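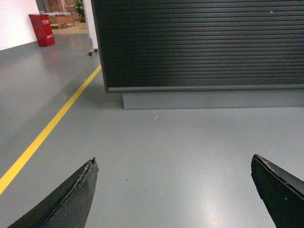
Figure 2. Smooth, light grey epoxy-coated floor with a glossy finish. Overhead lighting reflects as a pale patch on the right.

3.2 Floor finish and the sound of a shared room

Floors get very little space in the writing on room noise, and we think that's a real shame. Ceilings have had decades of careful work. Walls have had almost as much. Yet the floor is the one surface that everybody in a building touches all day long, and it makes a good share of the noise as well as bouncing it back. Going into this part of the study we hoped to find a difference between finishes. The size of the one we found delighted us.

The two buildings were chosen as a pair. Sirnley is a former wool store with a hard coated floor on the ground level. Kamolrat has much the same plan and ceiling height, but its main hall was laid with cork tile when it was converted. Both are used for classes, repair sessions and community meals, so the mix of footsteps, chair legs and talking is close enough to compare. Neither hall has curtains, and we asked both to leave their rugs rolled up in storage for the whole of March.

We split the sound into two kinds. Struck sound is anything that starts at the floor itself: heels, dropped cutlery, a trolley wheel crossing a joint. Carried sound begins somewhere else, mostly in people's mouths, and reaches the floor on its way around the room. The Ikitz logger stores these in separate channels, which saved us weeks of sorting by hand. It was set to save a clip whenever the level rose sharply, and over the month it gave us about 3,000 clips from Sirnley and 2,000 from Kamolrat.

Struck sound is where the cork shines. A chair pulled back at Kamolrat gives a short, dull bump that has faded before the sitter is up. The same model of chair at Sirnley gives a bright scrape with a long tail, and the tail is the interesting part, for it sits right in the range where we listen for consonants. People at the next table lose the ends of words. Several regulars had told us as much before we played them a single clip, and it was a pleasure to see their complaint turn up so clearly in the recordings.

Carried sound was closer than we had guessed. With the halls full, the two rooms were hard to tell apart by ear, and we put this down to coats and bodies soaking up much of what the floor would have sent back. With only a handful of people in, Sirnley sounded livelier again.

We also fitted 300 felt pads to the chairs at Sirnley, using the Stellia spacing method described in Section 2. The scrapes dropped away on the first morning. Wear is a separate matter, and we take it up in Section 3.3 along with grit, mopping and the colour of the pads.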